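Shared workshop in Magagula builds its own hand-held grippers

Members of the Prarnora workshop in Magagula are building a pair of hand-held grippers for their home automation project, named Imance. The work started in October, and the group meets at one table in the evening.
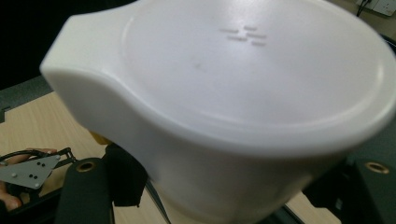 A gripper with brass-colored inserts at a white container.

The purpose is to record how a person handles ordinary kitchen things, so that a small robot arm can later repeat the movement. The group wants to collect 2000 short recordings before it trains anything – a slow job for a small team.

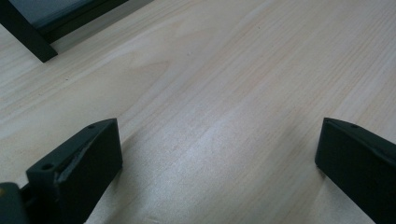 Two hands, one table

The newest exercise uses both grippers together, with cups and a black two-tier rack.

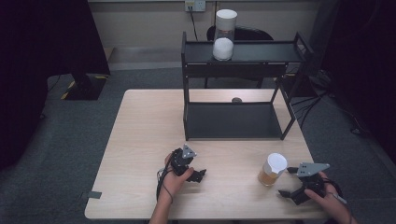 Both grippers at the table, the right one open toward a cup with a white lid.

According to the workshop, the black fingers are the part which changes most often. The present shape is version 3, and its drawings will be shared with the Plavix makers' club,

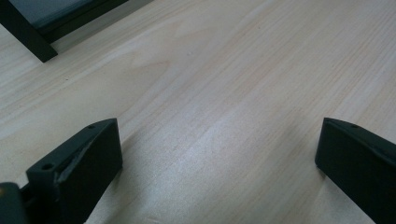

which plans to build 2 more pairs for its own members. Visitors may try the grippers during the open evening, from 7 p.m.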